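In Defense of the Slow Series

I finished the fourth book of Solveig Berge's Gerkovum series last week, and I have been walking around the house ever since wanting to talk to somebody about it. My husband has heard all he can stand, so you're getting the rest.

If you haven't met these books, they follow two sisters who run a ferry service in a small harbor town, and very little happens in them. There's a feud over a boathouse. There's a wedding that gets put off, and then put off again (I was so cross about the second time that I had to go make tea). All told it comes to 1,626 pages so far, and Berge has said she wants 6 books before she's done.

A friend in my reading group, Vernon Kowalchuk, gave up halfway through the second one. He told me he likes a writer who gets on with it, and I do see what he means – I've read plenty of long series that were one good story stretched thin over too many covers. But I think we've grown a bit too quick to call a book padded when it's only taking its time. 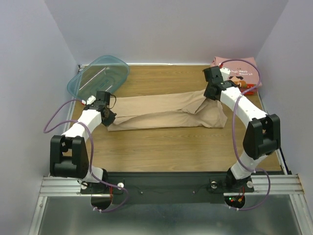

Take the older sister, Deng. In the first book she is short with everybody, and I didn't care for her one bit. A faster writer would have handed me her sad past by page fifty so I'd forgive her. Berge makes you wait until the middle of book three, when Deng spends a whole chapter mending a sail with her aunt and lets slip one sentence about her father. I cried at that sentence, and I don't believe I would have if I hadn't spent all that time being annoyed with her first.

I'd say the same to anyone writing a series now and worrying that readers will wander off. Some of us will. Vernon did, and he's perfectly happy with his spy novels! But plenty of us like to move in and stay a while, and we'll be there for book five in September, with the kettle on and the phone in another room.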